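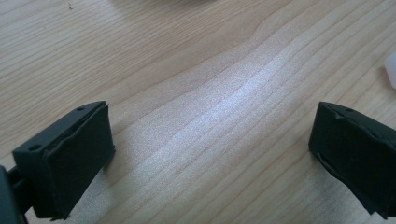

Pale blond wood, with a fine, close grain.

The first letter I ever got as a newspaper editor was about the crossword. The second one was about the crossword too, from the same man, who wanted to know why I hadn't printed the first. I was 26 and thought letters were the thing you used to fill the hole next to the masthead when an ad fell through. I've changed my mind a lot since then, and most of the changing happened in October, in a town called Skarkmont, where I went to spend a few days with a weekly paper that had decided to give its whole back half over to mail from readers.

The Skarkmont paper goes out to 4,000 households, and for years it ran the way most small weeklies run. Council meeting, school board, high school football, obituaries, a recipe. Roswitha Auer took over as editor after a long stretch on the copy desk of a much bigger daily, and she told me she spent her first winter there wondering who was reading any of it. "I knew who was mad," she said. "They called. I had no clue about the rest."

So she put a question on page two. Just one, in big type: What did you want to know this week that you couldn't find out? She got 3 replies. One was an ad for gutter cleaning.

I love this part of the story because I would have quit right there (I have quit right there, twice, at two different papers, with two different reader panels). Auer ran the question again the next week, and answered one of the real replies in the same spot. A woman wanted to know why the bridge on the Clondetti road had been down to one lane since spring. Jacobus Makhubela, who covers the county and also most of the sports, made four phone calls and wrote 200 words. The short version is that a part had been ordered twice and delivered to the wrong county both times. The mail that followed filled a shoebox.

By the time I showed up they had 56 questions in a single week, which is a lot for a newsroom of five. They read them out loud on production day, starting at nine in the morning, and it takes until lunch. I sat in. Some are typed, some come in on the back of a subscription renewal, and one regular writes in pencil on index cards and numbers them. There's plenty of grumbling. Makhubela grumbles the most! He'd been to the landfill three times in a month over one reader's question about where the glass goes, and he told me, with some heat, that he still wasn't sure he had the answer.

What surprised me was how dull the good ones are. I'd expected people to ask about scandals. They ask why the pharmacy closes at four. They ask who owns the empty lot behind the Eglītis bakery, and whether the water tastes different or it's just them. Aušra Butkienė, who does the layout and picks the final list, keeps a folder of the ones she calls slow burners, questions nobody on staff can answer in a week. The empty lot was a slow burner. It took Makhubela most of the summer and ended up as the biggest story the paper had run in years, with a shell company, a missed tax bill and a very annoyed zoning officer.

Not everyone is sold on it. Aníbal Baptista had the editor's job before Auer and still writes a column, and he bought me a coffee so he could explain why I shouldn't get carried away. His worry is a fair one. The people who write in are the people who write in, he said. They're older, they own their homes, they've got stamps. If you let them steer, you'll get a very good paper about parking. He pulled out an issue and showed me, and yes, there was a lot of parking.

Auer doesn't argue with him. She took the question on the road instead, first to the laundromat, then to the parking lot at the Onora plant at shift change, where she stood by the gate with a clipboard at 11 at night. Those questions were different. Bus times, mostly, and child care, and a long one about overtime rules that the paper is still working on. She's planning to go back, and she'd like to bring Butkienė, who is less than thrilled about the hour.

I asked about money, because somebody always asks me. Renewals are up a little. Ads are flat. Indrek Kazlauskienė, who handles both, won't let anyone credit the mail for the first one until he's seen another full year of it, and he changed the subject pretty fast when I pushed.

I went home with a stack of back issues and one of the old index cards, number 31, which asks why the courthouse clock runs seven minutes ahead. They'd answered it in the spring. The clerk sets it that way on purpose so people make it to hearings. I put the same page-two question to my own readers the week I got back. So far I have nine replies, and four of them are about the crossword.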